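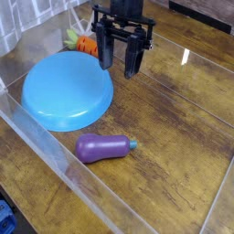
1. Purpose of the Visit

Our section attended the Saturday open day at the Flarnside automation center in Plosivthorpe. The assignment was to observe one working demonstration, record how the work cell was arranged, and relate it to the course unit on grasping. I chose the tabletop pick-and-place station, known at the center as Obura. The other stations (conveyor sorting and a palletizing cell) are covered in reports by other students and are left out of this one.

2. Station Layout

The station uses an arm with a two-finger parallel gripper working downward over a wooden tabletop. Clear acrylic panels border the work area. According to the handout, the panels keep objects within reach of the arm, so that a dropped or rolling item does not end the session.

Three objects were in use during the part of the demonstration I recorded: a light blue bowl, a toy carrot and a toy eggplant. The bowl was upside down. Most of the right side of the surface was open.
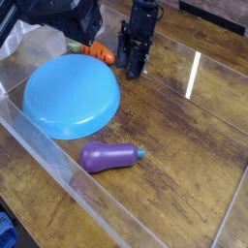

Figure 2. Gripper above the work area, with the carrot to its left and the bowl upside down.

3. Control and Data

The guide explained that the controller was trained on recorded runs. The handout gives a total of 3,155 runs collected at the Grultville site, each limited to 90 seconds. A run is stored with the camera views, the joint positions and a short text instruction. Runs that exceed the limit are kept but marked separately -- they are used for testing only.

The first 1,000 runs used a single object at a time. Later runs used mixed sets, including containers. The guide said the change was made after early versions of the controller handled single objects well and then had trouble when a second object was close to the first. I did not see the figures behind this statement.

4. Observations

4.1 Object spacing. The carrot lay very close to the bowl. For a parallel gripper, the approach has to leave room for both fingers, one on each side of the object. With the fingers opening along the wrong axis, one of them would come down on the bowl. The eggplant lay on the other side of the bowl, nearer the front panel, and had more room around it.

4.2 Inverted container. An upright bowl can be gripped by placing one finger inside the rim and one outside. With the bowl inverted, the rim is against the table and the upper surface is a smooth dome. The jaws have no edge to close on from directly above. Possible methods are pushing the bowl, tipping it against a panel, or lifting the rim with one fingertip. The guide mentioned the second method but did not say how often it is used.

4.3 Surface and lighting. The tabletop has a strong pattern of dark streaks, and the acrylic produces bright reflections. 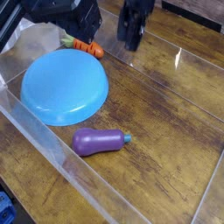 Both could affect a vision system that separates objects by contrast. The three objects differ clearly in color from the wood, which should help. A less colorful set would be a harder test, and I would have liked to see one.

5. Limitations

I had no access to the control software, and my notes depend on the handout and the guide's answers. I did not measure clearances. The distances in section 4 were judged by eye and should not be used for calculation. The visit was also too short to compare several starting arrangements.

6. Follow-up Work

Our lab gripper has a similar jaw arrangement, so the spacing problem can be repeated with a plastic bowl and any long, narrow object. I propose 300 trials, divided equally between upright and inverted bowl positions, with the angle of the narrow object recorded before each grasp. The layout in section 2 can be copied with four sheets of acrylic and corner clips -- the lab already has the clips.

2 comments | 11 shares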